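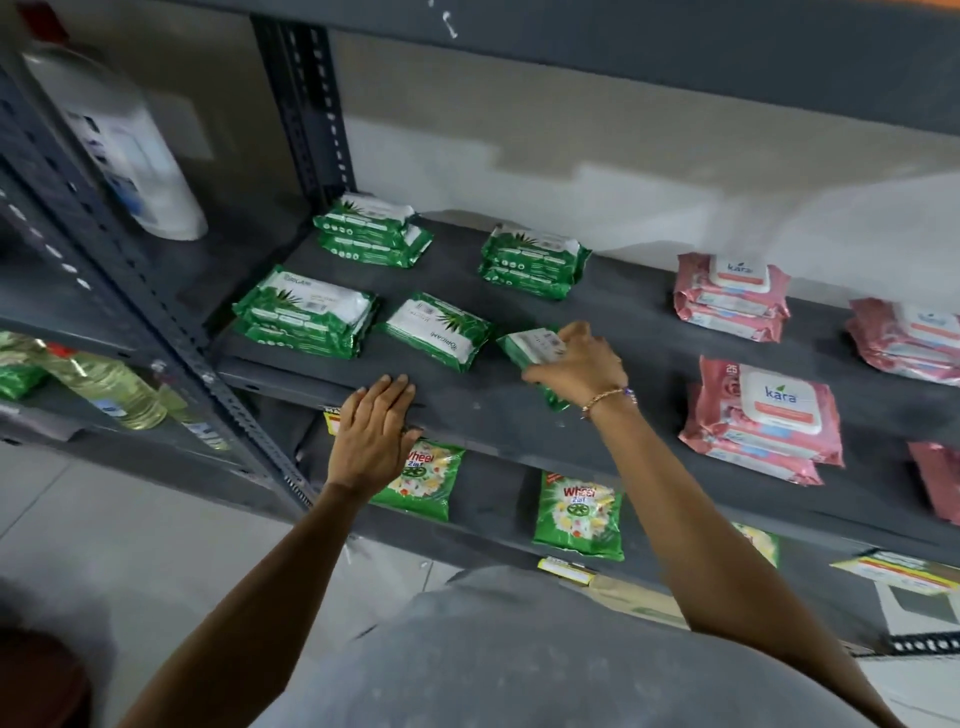
Why does soap clean your hands?

Written by Noemi Ferraro for young readers

Try this small test at home. Put a little cooking oil on your fingers and hold them under the tap. The water runs over the oil and makes small round drops, but your fingers stay greasy. Now use soap and rub well. After a short time the oil is gone. What did the soap do?

To understand it, we must look at things which are much too small for our eyes.

Water and oil are not friends

Everything is made from very tiny parts called molecules. Water molecules like to hold on to each other. Oil molecules do not hold on to water at all. If you pour oil in a glass of water and stir, it mixes for a moment, and then the oil goes up to the top again.

Your skin makes its own oil. This is good for you, because it keeps the skin soft. But dirt sticks to the oil, and germs can stick there too. Water alone washes away a part of the dirt, but much of the oil remains.

A molecule with two ends

A soap molecule is long and thin, like a tadpole. The head loves water. The tail does not like water, but it loves oil.

When you rub your hands with soap, the tails push into the oil. The heads stay outside, in the water. Soon there is a little ball with oil in the middle and heads all around. Scientists call this ball a micelle (say "my-SELL"). The water can pull the ball away, and the dirt goes down the drain with it.

Some germs have a thin coat made of fat. The soap tails can push into this coat too, and the germ breaks open.

Why must we rub for so long?

The tails need time to find all the oil. Doctors often tell us to wash for 20 seconds. Don't forget the thumbs, the backs of the hands and the skin between the fingers.

Who made the first soap?

People knew how to make soap thousands of years ago. They boiled fat or oil together with ashes from burned plants. In the village of Gresach, where my grandmother lived, the families made soap every September. They poured it in a long box, cut it with a wire and left it to dry for about 60 days. She told me that it smelled terrible on the first day and very nice at the end!

Something to try with an adult

Fill a plate with water and put a little ground pepper on top. Touch the water with a clean finger. Then put one drop of dish soap on your finger and touch the water again, in the middle of the plate. Look where the pepper goes.

Words to remember

Molecule: a very tiny part of a material.
Germ: a very small thing that can make you sick.
Micelle: a little ball of soap molecules with oil inside.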